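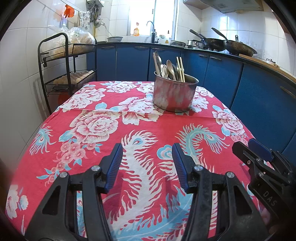 Siltico support replied that the pressure reading on its own doesn't tell them much, and could I please send the hours on the element, the oil grade and whether the unit is on the return line or on its own loop. Fair enough, I should have put that in the first message. So I've started this log and I'll keep adding to the same ticket so it's all in one place.

Ticket opened 2021-05-02
Unit: Skasard bypass filter, side-mounted, own loop with its own little pump
Machine: Meijer baler press, hydraulic tank
Element: Siltico, the long one
Status: open

The problem, again, properly this time. The gauge on the filter housing climbs into the red within a few minutes of starting up, stays there for a good while, then drops back to where it should be. It never used to do this. The element went in last August and it has had nowhere near the hours you'd expect to block it. I changed the housing seal at the same time and there are no leaks, not a drop, the floor under it is bone dry.

Answers to your questions. The oil is Hemex 46, same as always, bought from the same place. The filter is on its own loop, nothing else shares it. Tank holds 65 litres. I don't have an hour meter on the loop pump so I can't give you a proper figure, sorry, but it only runs when the press runs and the press has had a quiet winter.

First thing I tried: bled the housing. Got a bit of spluttering and then clean oil. Started it up and the needle went straight back into the red. No change.

Second thing: swapped the gauge for the spare, in case the needle was just telling fibs. Spare reads the same as the old one, so I believe it. I've put the old one back on because the glass is clearer.

Third thing: took the element out and had a look. I was expecting sludge. It was a bit brown on the outside, and there was a greyish film at the bottom of the housing that wiped off with a rag, but I've seen far worse come out of there and the gauge was perfectly happy at the time! Put it back in, torqued the lid to what it says on the label.

Reply from support, pasted here so I don't lose it:

"Thanks for the extra detail. High pressure at start-up that settles later is usually cold, thick oil. Please check the oil temperature when the gauge is high and again when it has settled. Also please check whether the relief valve in the Skasard head is free to move. A greyish film can be a sign of water, so we would suggest a sample."

Right, temperature. I wouldn't have thought cold oil could be it, seeing as it was fine through January when the shed was like a fridge, but I did as I was told. Tank was at 10 degrees when I started up, gauge in the red. I let it run with the press idling and went and had a cup of tea. By the time I got back it was warm to the hand and the needle had come right down. So yes, it does follow the temperature, you were right about that bit. What I still don't get is why it didn't do it before. 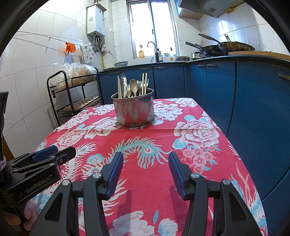
Then I did the relief valve, and I think we may be getting somewhere. The head comes off with 2 bolts, one of which was very reluctant (penetrating oil, a long bar and some language). The valve is a small plunger on a spring and it's meant to slide with a push from your finger. Mine didn't. I had to lean on it with the handle of a screwdriver before it would budge, and then it stayed where I'd left it and didn't spring back. There was a sort of varnish on the bore, like the inside of an old teapot.

I cleaned the plunger and the bore with brake cleaner and a soft cloth, no scraping, and it slides nicely now. The spring looked all right to me but I've got nothing to compare it with. Is there a free length I can measure it against? It isn't in the booklet. My booklet might be an old one, the drawing shows the ports the other way round from mine.

Put it all back together with the same gasket (I know, I know, I've ordered one). Cold start the next morning: needle went up, touched the bottom of the red, then came back out of it on its own. Big improvement. It settled in almost half the time as well.

Oil sample has gone off in the post. I took it from the middle of the tank with the press warm, using the bottle and tube you sent, and I remembered to throw away the first bit.

Still to do, so I can tick them off:

Fit new head gasket when it comes
Check the breather cap on the tank, which I've just realised I have never once looked at
Results of the sample
Spring length, waiting on you

Later. Breather cap checked and it's in a right state. The foam inside has gone to crumbs and the lid doesn't sit down on one side, so damp air has been getting in for who knows how long. That could be the grey film, couldn't it? I've put a clean rag and a jubilee clip over it for now and ordered a proper one with the drying beads in. If the sample comes back wet, do I need to drain the whole tank, or will a water-absorbing element deal with it? I'd much prefer the second one for obvious reasons, Hemex isn't getting any cheaper.

Please leave the ticket open until I've got the gasket on.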